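**Zarurbridge open day: the two-arm bench setup**

I went to the Zarurbridge open day mostly for the free coffee and came home wanting a robot! The bench they call Hadgu is a pair of arms with simple two-finger grippers, and the demo was egg packing. Real eggs, or so Bontu Mamo told us, and I believe her. 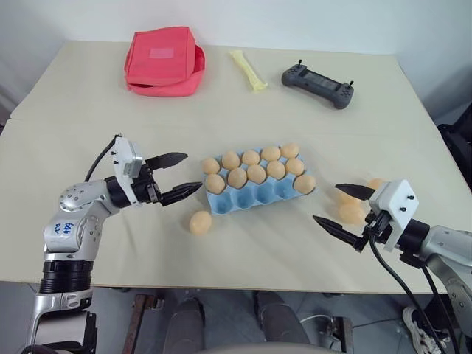

What won me over was how calm it all felt. You stand close enough to see the fingers line up (no glass, no rope), and Bontu answers anything you throw at her, including my long question about cables. She says the arms run up to 992 cycles between checks, which sounded like plenty to me.

Gripes? Two. The talk started late, and the handout is all specs, with no word on noise or how long setup takes. I'd also have loved a turn at the controls.

Still, go if you can, and take a kid who likes machines. The next one is in June, and Robel Gudeta has the sign-up list.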